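Chapter 7
Difficulty, and What We Say About It

Before you start this chapter you should have finished the log exercise at the end of Chapter 6, in which you kept a record of every time your character died in Skudcombe and wrote down what you thought had killed it. Keep the log to hand. We will be unkind to it later.

Players talk about difficulty as if it were a single thing, like the weight of a parcel. A game is hard, or it is easy, or it "gets hard after the second boss". Reviewers talk the same way, and so do the people who sell games. This chapter takes the view that most such talk is too loose to be of any use to a designer, and that a good part of it is plain wrong.

Take the claim that hard games are more rewarding. You will have heard it many times. What is the evidence? Usually it comes from people who finished the game. Those who gave up in the first hour rarely write long posts about how much they gained. When the makers of the platform game Druda looked at their own records, they found that 169 people had signed up for the early test and 47 had reached the last level. The survey on "satisfaction" went only to the 47. It was later quoted in talks as proof that the harsh checkpoints worked. It proves that people who like harsh checkpoints like them.

We should be just as wary of the opposite claim, that every player would be happier with an easier setting. Dinby, a puzzle game with a hint button, is often put forward here. Its hint button was pressed a great deal. Does that mean the puzzles were too hard? Perhaps. The button was also large, bright and next to the one that turned the page.

7.1 Three words to keep apart

Demand is what the game asks for: how fast, how exact, how many things at once. You can often measure it without a player in the room.

Punishment is what you lose when you fail. In Skudcombe a missed jump costs 32 seconds of walking. The jump is no harder for that, though nearly every log we have read says it is.
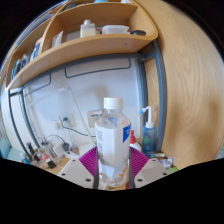 Clarity is whether you can tell why you failed. It is the one most often left out, and it is where your log comes in. Go through it and mark each entry where you are sure of the cause. Then ask how you could be sure. "The guard saw me" is a guess unless the game showed you that he did.

The strategy game Thambiah will be our main case for the rest of the chapter. It has 75 missions and a reputation for cruelty, which we think is only partly earned. Several of its worst missions ask very little of the player and explain even less. Play the first two before reading section 7.2, with the tips switched off, and write down what you expect each unit to do before you move it.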